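Is the Dramthorpe Heritage Quarter Worth the Trip? Visitor Study, Final Report
Teodoro Ambrosio
2010-06-05

The brochure calls Dramthorpe "a living village of the old river trades." I went in with doubts and came out with most of them. My question was simple: do visitors learn anything about the town's past, or do they eat, take photos and go home?

I handed out 200 survey forms at the main gate over four visits, the first in November. I got 80 back. That is a weak return, and people who hated the place probably didn't stop to fill out a form, so the scores below may be kinder than they should be.

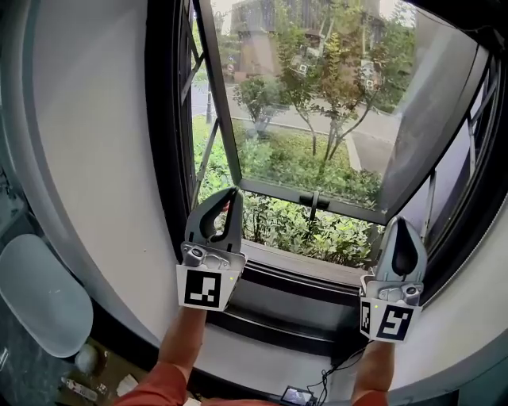 The most popular stop was the Deleo bakery, which opened the year before last and has no link to the river trades at all. Second was the Dizon boat shed. It does have a link, but the panels inside give two different dates for the same flood, and the guide I asked picked a third.

More than 60 percent of those who answered said they had "learned a lot." I then asked them to name one trade once practiced in the quarter. Many left the line blank. Several wrote "baking."

The quarter's office claims 2,000 visitors on a good weekend. I asked how this was counted and was told it came from parking receipts, multiplied by a number no one could explain to me. I have left it out of my charts.

For comparison I spent one afternoon in Erkthorpe, which has a single street, a small museum and no brochure. I had no survey there, so I can't say visitors learned more. The labels did agree with each other.

Limits of the study: one person collecting, one gate out of two, and rain on the second visit.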